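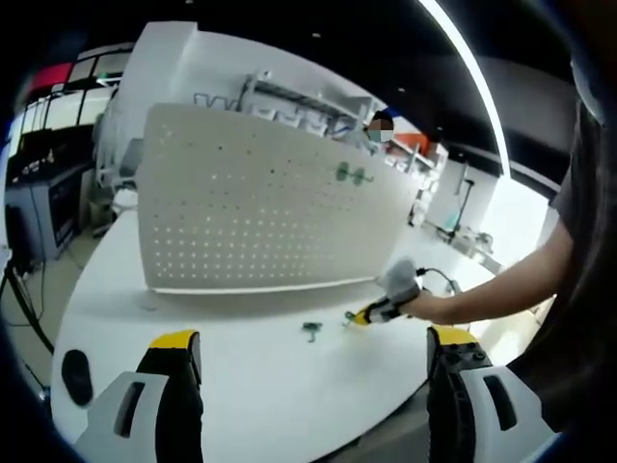

How many hooks and clips does a desktop pegboard need before it becomes useful for storing small items? In our survey, most people settled on 17 or fewer and left the rest of the board bare.

3.2 Placement of small parts on upright boards

Fig. 3. Off-white pegboard panel standing on a white tabletop. Two small green clip-like pieces are attached side by side near the upper right, and another green part lies on the table in front.

The survey drew on 2,334 layout records from home offices and shared workrooms, gathered by mail and through the Juvard and Zapata store panels between March and July. Each record lists the type of board, the fittings in use and the holes they occupied. We kept only boards that stand on a table or shelf, leaving 1,000 records. Wall-mounted boards are treated in Section 4.

Fittings clustered near the upper corners. Respondents gave two reasons in the free-text field: the lower rows were blocked by things left on the table, and parts placed high were easier to reach while seated. The upper right was favored over the upper left, and this held for both store panels. We did not ask which hand people use, so we cannot say how much of the difference comes from handedness.

Small clips were usually placed in pairs. A pair can hold a flat item such as a ruler or a cable tie bundle that a single clip lets swing. Owners of the Fadberg board, which is sold with fittings in a bag, reported that they tried the first pair in several spots before choosing one. Owners of the Drasimden board, which comes with a printed layout sheet, mostly followed the sheet and moved pieces later.

Loose parts were the most common complaint. Clips set down on the table during assembly were knocked to the floor or mixed with other desk items, and 80 respondents had bought replacements within the first year. Several kept spare clips in a shallow dish beside the board. Others pushed every spare into the bottom row, where it took up holes that were seldom used anyway.

Board color had no clear effect on where parts were placed. It did come up in comments on finding them: dark fittings on a pale board were described as easy to spot, and white fittings on a white board as easy to miss.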